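3.2 Where people keep the things they use every day

When we first began visiting homes in Altanness and Grodlow, we expected to spend most of our time talking about cupboards. We had drawn up a long form with a line for every shelf and drawer, and we are still rather fond of it. But the people who so kindly let us in kept steering us back to the open surfaces, and by the end of March we had rewritten the form to follow them. Of the 479 households that took part, 180 told us that their most-used kitchen items never go behind a door at all.

The reasons they gave were often tender ones. Many spoke of a parent's kitchen, where the cups hung in plain sight and a guest could help herself without asking. Others simply liked having something pleasant to look at while the kettle boiled, and we found it hard to argue with them (several of us have gone home and moved our own mugs since!).

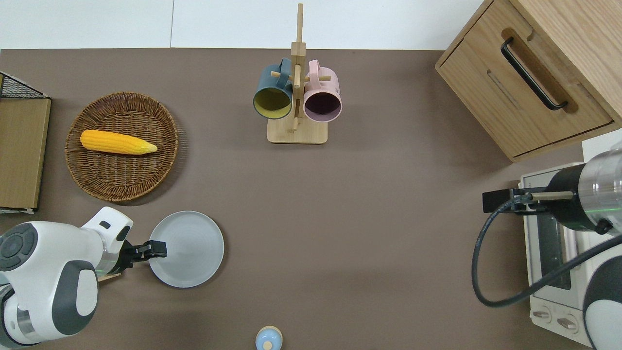

Figure 4. Open storage pieces on a tabletop: a wooden mug tree and a round woven tray with an ear of corn.

Room to spare did not explain the habit as well as we had supposed it would. Families in the small apartments of Folivside left just as much out on the counter as families in the larger houses up the hill, and they were, if anything, a little prouder of it. What did seem to matter was how many people cooked. In homes with two or more regular cooks, shared items tended to drift toward the spot where everyone could reach them, and they stayed there even after a big cleaning. We return to these shared spots in Section 4, where we look at how they shift when a new person joins the household.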